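# Come help us compare grippers at Telwood

We're looking for 44 people to spend a session driving a robot arm and telling us which gripper they'd want to work with all day.
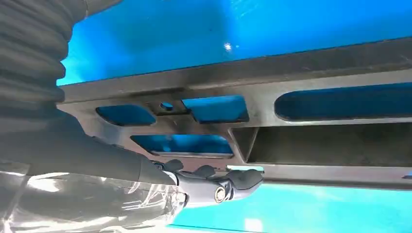
No robot experience needed! If you've ever wrestled a bolt into a spot you couldn't see, your opinion is exactly the kind we want. You'll try two grippers and two hand controllers on the same set of reaching and grasping jobs, then sit down with Golshifteh Azimi for a chat (she asks great questions, and she really does want to hear the complaints).

**What to expect**

- One visit, starting at 9:30 am or 1:30 pm, through November
- Ten minutes of practice before anything is timed
- Breaks whenever you like
- Lunch, plus a bus fare refund

**You should be**

- 18 or older
- comfortable standing for half an hour at a stretch
- fine with us recording the arm's movements while you drive

Left-handed people, please sign up! Our last round had far too few of you, and Kornél is still grumbling about the data.

To book, call the Telwood front desk, extension 406, and ask for Kornél Antal. Tell him which start time suits you and whether you have any food allergies.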